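Open Day at Grendum: Plates, Pliers and a Lot of Patience

Posted 4 Oct 2022 by Akinyi Mwaipopo

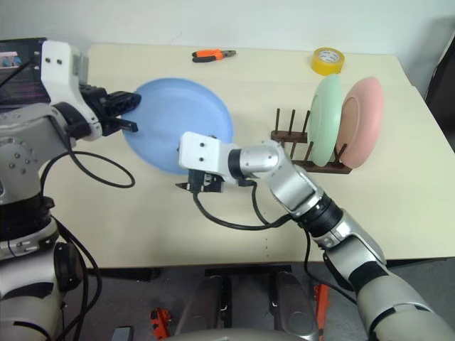

So how do you show a robot how to put a plate in a rack? You do the job yourself through its arms, over and over, and the computer saves every move along with what the cameras saw, then learns from the pile.

I got that answer from a guy named Tanui at the door, before I'd even found somewhere to hang my coat, and I spent the rest of the afternoon finding out how much work is hiding inside "over and over."

Grendum is the shared workshop building out past the rail yard, the one with the green gate that everybody drives by. They open it up to the public now and then, and I missed the last one in June, so I was pretty determined this time. Parking is 3 dollars in the lot across the street (bring coins, the machine hates cards). I had to circle twice to find the entrance, which is around the side next to the loading dock.

The dish table was my first stop and I ended up staying way longer than I meant to. One gripper had the light blue plate by its edge, tipped up on the table, and the other was right there in front of it, fingers down. The green plate and the pink one were already standing in the rack. I loved that the rack was just a regular wooden one with pegs, like my aunt's! There were pliers and a roll of yellow tape sitting at the back of the table too, and it all felt like somebody's garage in the best way.

The project is called Wodeck, and they do the teaching two ways. For the hand method you take hold of the arm itself and walk it through the motion. It goes soft when you press a switch, and then you can push it wherever you like. Tanui let us try this on a spare arm in the next bay and it's heavier than you'd think, kind of like steering a shopping cart with one bad wheel. The other way is remote control, where you sit down with a small pair of arms and the big ones copy you. I was much better at that one. Well, better is a strong word. I got my plate to the rack and then stood there poking at the pegs while a very patient line of kids formed behind me.

What surprised me is how much style gets into it. Tanui said they can tell who recorded a session just by watching the playback, and that one of their operators always gives the plate a tiny wiggle before letting go, so now the robot wiggles too. They've decided to leave that in for the time being.

They had 907 recordings of the plate job when I asked, and Tanui would like a good deal more. The first 800 were all done with the rack in the same spot, and he winced a little telling me. Move the rack over a few inches and the robot would head straight for where it used to be. These days they shift things between runs – the rack, the plates, whatever else is on the table – and they keep the fumbles if the operator recovers from them, so the robot gets to see what fixing a mistake looks like.

I asked if it gets boring. He said a session is capped at an hour, and after that people get sloppy and it shows in the data.

Upstairs was Clumanell, who do sorting machines for seed packets. Very fast, very loud, and I couldn't hear a word of the talk, but they gave out free radish seeds so I'm not complaining. There was also a coffee cart by the stairs with decent cinnamon rolls – get there early, they were down to crumbs by the time I came back for a second one.

If you go next time, head for the robot bays before lunch. The remote control sign-up sheet only has room for 10 names per session, and it fills fast once the families show up. Closed shoes are a must, and they do check at the door. I'm going to put my name down again and see if I can get a plate between the pegs on the first try.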